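Fixing the drift on the roof gauge

The barometer I keep on the kitchen windowsill in Medina had been reading low since November. I compared it against the Plutis unit Marisol Crenshaw lent me and found a steady offset of 2 hPa. A steady offset is easy to deal with. The trouble was that mine also wandered with temperature, and a single correction value cannot take that out.

The sensor is a cheap one on a Nikislow breakout board. It reports pressure and its own temperature every five minutes, and the logger (an old Wuvness box) writes both to a text file. I pulled 301 readings taken in calm weather, subtracted the reference, and plotted the difference against board temperature. The points fell on a fairly straight line with a kink at the warm end. The kink was the radiator. I threw out 66 readings from the hours when the heating was on and fitted the rest again.

With the slope and offset applied, the two units now agree to within the noise of the cheaper one. I also moved the board to the other end of the sill, away from the pipe – something I should have done before collecting any data.

Flat gray weather is good for this kind of work. Pressure changes slowly and direct sun does not heat the case.
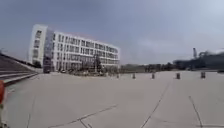
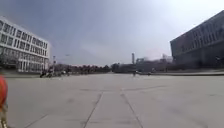 The next job is the altitude correction. The logger has a field for station height, and I had typed in the street level from a map without adding the two floors up to my kitchen. That shifts every sea-level value by a constant, so the old files can be repaired with a short script. I will keep the raw column untouched and write the corrected figure beside it.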